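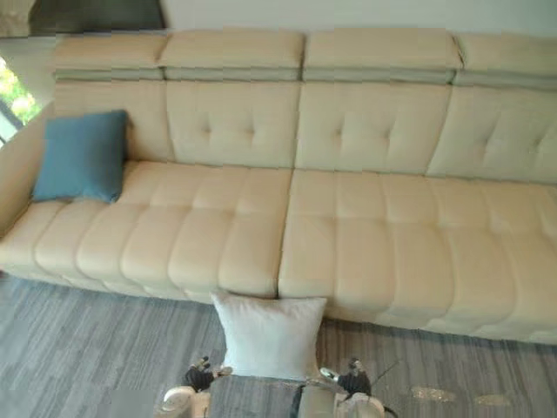 Visit report: Ospina upholstery plant, August

The tour started at the loading dock at the back of the Ospina plant and followed the order of production. Settimio Serra, who runs the cutting room, led our group of 6. Ear protection was issued at the door and needed only in the frame shop.

Hides arrive rolled, finished side in, and rest on racks before inspection. Each one is spread on a lit table and marked by hand with a wax pencil: red for holes and brand marks, yellow for loose grain. The marked hide is then photographed and nested in software called Zikton, which places the large panels first and fills in with welts and facings. Serra gave the usable yield as 80 percent on a good lot. He would not give a figure for a bad one.

Cutting is done by knife on a vacuum table. The older die press is still used for headrest facings, where the shape never changes.
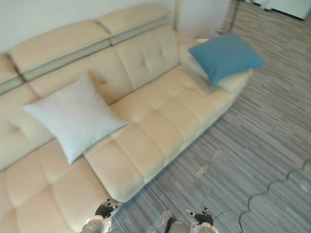 Why are seat panels cut from the center of the hide?
The fiber is tightest along the back and stretches least there. Belly leather is softer and bags sooner, so it goes to outside backs and undersides.

Sewing occupies the second floor. Seams on seats and arms are top-stitched on both sides of the join, and the operators check stitch length against a steel gauge at the start of each shift. Tufting is a separate station. The foam is drilled first, the cover is laid over it, and the twine is pulled through to a fixed depth with a hooked needle. Depth is set with a stop collar. Elvia Bañuelos, the station lead, passed around a rejected back on which one row had been pulled too deep, and the puckers ran well past the neighboring points.

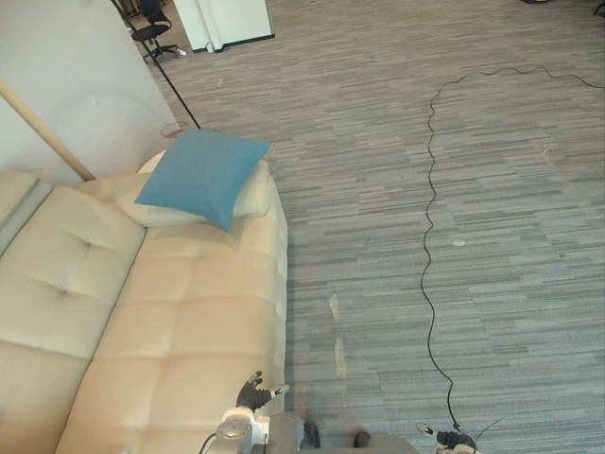

Backs with a ratcheting headrest take longer, as the hinge has to be fitted before the cover is closed. The plant buys its hinges from Hivia and cycles 3 from each carton on a bench rig. Failures go back with the carton.

Final assembly and packing share one hall. The line running on the day was the Millow, list price 3,499 in the base leather. Legs ship in a zippered pocket under the seat.

The tour ended shortly before noon. Parking is on the north side only, and the gate closes at 5.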